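When the grip lets go: an engineer on a year of dropped metal

2019-11-15

The first time it happened, Natália Malý was in the next room making tea. She heard a clang, then a second, quieter one, and came back to find a steel part on the floor and the gripper closed on nothing.

"I thought somebody had knocked the table," she says. "I was on my own in the building, so that idea didn't last long."

Malý works on gripping tools at Dullach, a small engineering firm in Preditz that makes the hand end of handling machines: the fingers, the pads, the linkages and the bits that join them together. The firm sells to workshops that want to automate lifting and placing but do not want to pay for a full production line. Her part of the job is testing, and in January she was testing a two-fingered gripper called the Pluden.

The Pluden had already been through what the firm calls its long run, in which it picks up and puts down a plastic block 1,000 times. It had not dropped the block once. The trouble began when she moved on to metal.

"Plastic is forgiving. It gives a little and the pad gives a little, and between them they find a way to hold on," she says. "Polished steel doesn't help you at all. If the pad isn't flat against it, you're holding it with a line, and a line will let go when it feels like it."

The drop in January was from table height and the part weighed very little. Nobody was near it. Malý wrote it up anyway, and her manager, whose surname is Šimek, asked her to repeat the test until she could make it fail on purpose. That took longer than either of them expected. She ran it 400 times over the following weeks and logged 51 drops, but they did not come evenly. There would be a long stretch with no fault, then several close together.

"I had a spreadsheet with everything in it. Room temperature, which part, who cleaned it last, what I'd had for lunch, nearly," she says. "I was sure it was the motor. I lost a good two weeks to the motor."

The motor was fine. So was the force reading, and this was what worried her most. On almost every drop, the reading showed a normal grip until the moment the part began to move. The software believed it was holding something securely, and by the time the number changed there was no chance of doing anything about it.

"That's the bit I'd call a safety matter," she says. "A machine that knows it has a bad grip can stop. It can put the thing down, or put a light on. One that thinks everything is all right will carry on and swing it over your hands."

She started doing the tests by hand. She took the fingers off the machine and put them on a hand-held version of the tool, so that she could feel what was going on, and worked through the parts one at a time over a sheet of ruled paper.
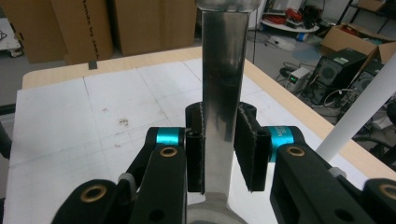

The pads closed on an upright stainless-steel piece, one on either face.

It was by hand that she noticed the rocking. With the steel held upright and the fingers fully closed, she could tip the top of the part very slightly with one fingertip. The pads did not slide. They turned, by an amount too small to see from where she usually sat, and then turned back.

She traced the movement to the joints in the linkage. Each one pivots in a brass bushing, and on the gripper that had done the long run, two of the bushings had worn. The wear was slight, but it was enough to let a finger twist under a load that sat high above the grip. Short parts never troubled it. Tall ones acted as a lever.

"The long run we were so proud of had done the damage," she says. "And then we used the same gripper for the steel, because it was the one that had passed."

The second cause was simpler. The covering on the pads had begun to fray along its borders, and where it did the edges no longer pressed evenly. Malý had seen the fuzz and thought nothing of it. Worn pads were changed when they looked bad in the middle, where the work was done, and the middles looked good.

With new bushings and new pads, she ran the steel parts another 100 times and had no drops. She then put the worn bushings back in with the new pads, and the drops returned, though fewer of them. Worn pads with new bushings gave a few as well. It needed both to be as bad as it had been in January.

Dullach had not yet shipped any of the grippers when the fault was found, but several were out on trial in local workshops. Šimek rang each of them himself and asked for the tools back. One workshop was reluctant, as it had had no trouble and was in the middle of a job. He drove over and collected it.

"He was right to," Malý says. "I had a look at that one when it came in. One of the bushings was on its way."

The firm has since made three changes. The bushings are now a listed wearing part, with an interval for replacing them. The pads are to be changed at the first sign of fraying at the edge. The third change is to the test itself: the long run now includes a tall steel part, and the gripper is stripped and measured afterwards, whether or not it has dropped anything.

The software has not been fixed in the same way. It still judges its grip by force alone, and a finger that can twist will still give a healthy reading. Malý would like to add a sensor that picks up the angle of the pad, and has tried two so far. One was too thick to fit behind the pad and the other gave false alarms whenever the fingers closed quickly.

Until there is one that works, the instructions tell users to keep people out from under the load and not to rely on the reading. She wrote that page herself and asked for it to be moved to the front.

"People skip to the part about plugging it in," she says. "So it's before the part about plugging it in."

She has kept the two worn bushings in a drawer of her desk, in an envelope with the month written on it. The steel part from the first drop is still in use. It has a dent at one end, and she marks that end with tape so that it always goes in the same way up.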